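Ticket: Film and smell on bowls after washing up
Service desk: Drelteo Home Help
Opened: 28 Mar 2022
Status: Open - awaiting customer

Customer reports a dull film on bowls and plates once they have dried, plus a faint soapy smell when hot water is poured in. Dishes are washed by hand and sorted on the dining table by the wall, next to the water purifier and the thermos jug. The white bowl is the one used most and the one complained of first.
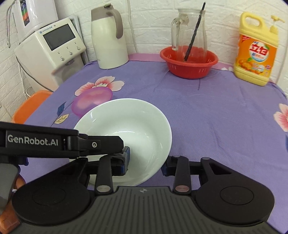

Step 1 - Check the water
Customer filled a 2,000 ml jug from the kitchen tap and another from the purifier, and let a little of each dry on a saucer. Both left the same faint ring. Filter was changed in July and the display gives no warning. Purifier ruled out for now.

Step 2 - Check the plastic
Plastic holds on to detergent smell more than glazed china does, so we asked for the pink bowl to be washed by itself and left on the tablecloth, away from the others.
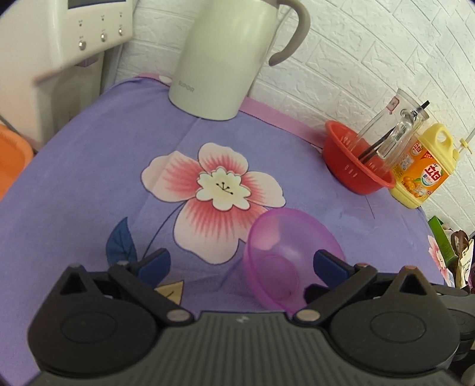

The smell was weaker the next morning but still there. Customer then rinsed it twice in 800 ml of plain warm water and could no longer smell anything. No change to the film on the china, which had only been rinsed once.

Step 3 - Check how things are put away
Asked whether bowls are stacked while damp. Customer says yes - usually plastic, china and steel together. Advised laying everything out separately until dry, with plates tipped up where possible.

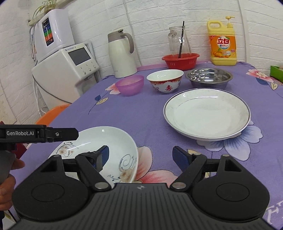
Plates and bowls on the table, detergent and red basin behind.

Step 4 - Check the detergent
The yellow pump bottle is kept next to the red basin. Customer uses three full pumps per basin. Advised one pump, then a second rinse in clean water. Steel bowl to be dried with a cloth, as marks show up more on a polished inside.

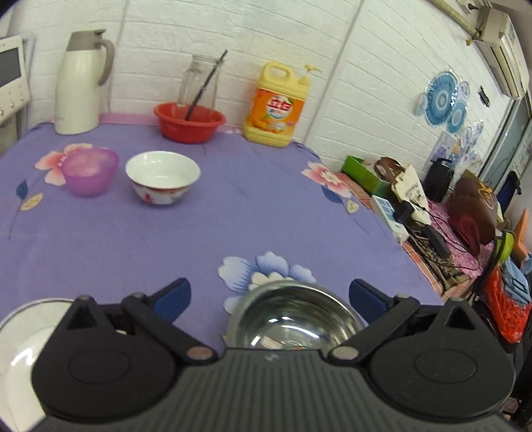
Page 2 of 2

Customer update: steel bowl is fine after one pump and two rinses. Plastic has no smell. White bowl still a bit dull near the bottom - advised a 45 minute soak in warm water with a spoonful of white vinegar, then rinse and dry.

Still to come from customer: result of the soak, and whether the flowered plate has the same film. Ticket stays open until we hear back.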